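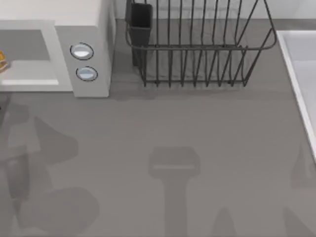

The microwave and its two round buttons

Search the blog... Search

Frequently Asked Questions

Hello and welcome! I get a lot of the same questions in my inbox (I love every one of them, please keep writing), and I thought it would be kind to all of us to put the answers on one page. Pour yourself something nice and have a look around.

Who writes this blog?

I do! I'm Phyllis Naylor, and I live in Womotton with my husband, a very old cat and more tablecloths than a person needs. I started out writing letters to my sister after she moved away, and one day she told me I should put them online so she could stop forwarding them to her friends. I write about family weekends, easy suppers, birthdays, thrift store finds and whatever else is on my mind that week. My friend Bezawit Wako reads everything before it goes up and takes out half of my exclamation points. You should see what it looks like before she gets to it!

How often do you post?

I aim for two posts a week, though summer tends to run away with me. In June we spend most of our evenings outside and I'm afraid the blog goes a little quiet. If you're on the email list you'll get a note whenever something new is up, so you won't have to keep checking.
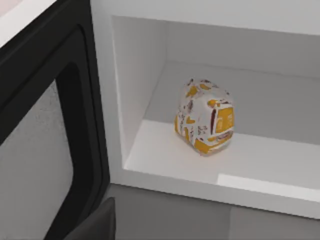
Microwave with the door open

What is the Sunday Letter, and is it different from the blog?

It is! The Letter is shorter and chattier, and it only goes out by email. I share what I'm reading, what we had for supper, and usually one question for you to answer. It began with 6 people on the list (five of them related to me) and as of 4 September 2020 there are 1,259 of you, which makes me a bit weepy if I think about it too long. It's free and it will stay free.

I signed up but nothing came. What happened?

Most likely the confirmation email landed in your junk folder, so peek in there first. If you find it, click the link inside and you're all set. If you don't, write to me and I'll add you by hand. Please tell me the exact address you used – I once spent a whole evening looking for a reader who had left a letter out of her own name.

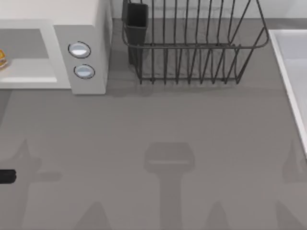

5 min read

Can I share one of your recipes or posts?

Of course you can, and thank you for wanting to. Please use a line or two and then link back to the full post. If you'd like to print something for a church supper or a school newsletter, go right ahead and put my name at the bottom. For anything bigger than that, such as a cookbook or a magazine, drop me a line first.

Do you take guest posts?

Now and then, yes. Juwita Wattimena wrote the lovely piece on long-distance birthdays, and Bořivoj Hubáček sent in his grandmother's dumplings along with the story of the flooded cellar. I like posts of 500 words or more, written the way you'd talk to a friend. Send me the idea before you write the whole thing, so you don't go to all that trouble over something I've already got waiting in the drafts.

Are your posts sponsored?

Very few of them are, and those say so in the first line. I turn down most offers. If I'm going on and on about a casserole dish, it's one I bought with my own money and probably dropped at least once.

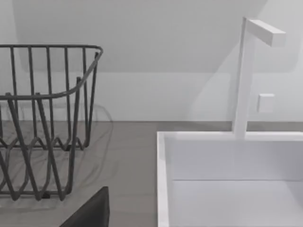 Sink and dish rack

Why hasn't my comment shown up?

I read comments before they appear, and some days I don't get to them until after supper. Links slow things down, too. I leave up all kinds of opinions – plenty of you disagreed with me about paper plates, and fair enough – but I take down anything unkind to another reader.

How do I get in touch?

The contact form is the best way. I answer everyone in the end, though it can take me a week or two, and if it's been longer than that please do give me a nudge.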